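The Long Way to Teach a Robot About Gears

WUSTURBRIDGE — The task takes a person a few seconds. Pick up a gear, carry it over to a round base plate, lower it into place and let its teeth settle against the gears already there. At Zeltent, a small automation company on the east side of town, the same task has filled most of the summer.

The company is putting together a set of examples for a learning system. Each example is one attempt at the job, steered from start to finish by a human operator and recorded by the cameras on the robot along with the position of every joint. The system will be trained on the recordings. If the work goes as planned, it will then be able to place gears it was never shown, on a plate that has been shifted or turned.

The count on the office whiteboard stood at 3620 attempts on 2024-08-21. The goal is to reach 500 good examples for each starting layout the team has drawn up, and only one layout is finished. Operators work in shifts of four hours with a break in the middle. The company tried longer shifts in the spring and gave them up when the late recordings turned out jerky and slow.

Steering is done by hand. The operator holds a pair of lightweight handles, and the arms follow. Closing a handle closes the gripper. There is no sense of touch coming back through the handles, so operators learn to judge contact by eye, watching for the moment a gear stops moving down or tips slightly against its neighbor. New operators spend their first days practicing with nothing being saved.

Most of what goes wrong happens in the last half inch. A gear that is held off center will land on top of another gear's teeth and sit at a slant. The operator can back off and try again, and the company has decided to keep those recordings. A system that has only seen clean attempts has no idea what to do after a bad one. Attempts in which a gear is dropped off the table, or in which an arm has to be stopped, are marked and set aside. There are 386 of those so far.

Lighting was a problem early on. The first work surface was glossy and threw the overhead lights straight back into the cameras. It was replaced with a dark mat, which gives the pale gears a clear outline when viewed from above. The view from the wrist is harder to manage. From a few inches away, small changes in angle make the same part look bright in one recording and dull in the next. The team talked about correcting for this in software and decided to leave it alone, on the grounds that a factory floor would be no kinder.

Layouts are changed on a schedule. A printed card tells the operator where the plate goes and where the loose gear starts, and a new card is drawn after every tenth attempt. Left alone, people tend to put things back where they found them. In one early batch the loose gear had been set down within an inch of the same spot nearly every time, and the system trained on that batch reached for the spot whether the gear was there or not. The batch was thrown out.
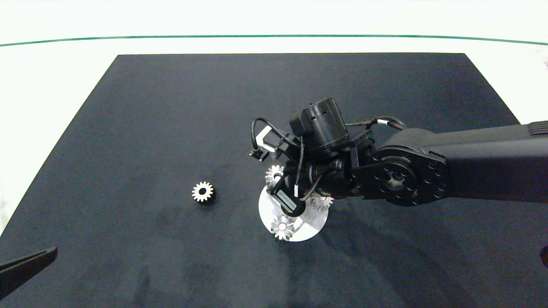
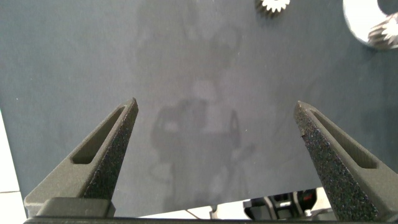

The project is being paid for by Strickland, a maker of small gearboxes that wants to try the system on one of its own benches. Strickland's gearboxes are still assembled by hand, in short runs that change too often to justify a dedicated machine. A conventional robot can do the work, but it needs a fixture for every part and a programmer whenever the part changes. The company would like to show a robot a new gearbox for an afternoon and have it running the next morning. Zeltent has been careful not to promise that.

A second set of recordings is planned at a site in Wesia, where different operators will use the same equipment. The point is to get more than one style of motion into the data. The Wusturbridge operators learned from one another and have come to move alike, approaching the plate from the same side and pausing over it for about the same length of time. Whether the system has picked up the task or only their habits is an open question.

The first full training run is set for December. It will be tested on layouts that have been held back from the operators, with the handles unplugged. Until then the work is the same each day: draw a card, set out the parts, start the recording, place the gear, and clear the plate for the next one.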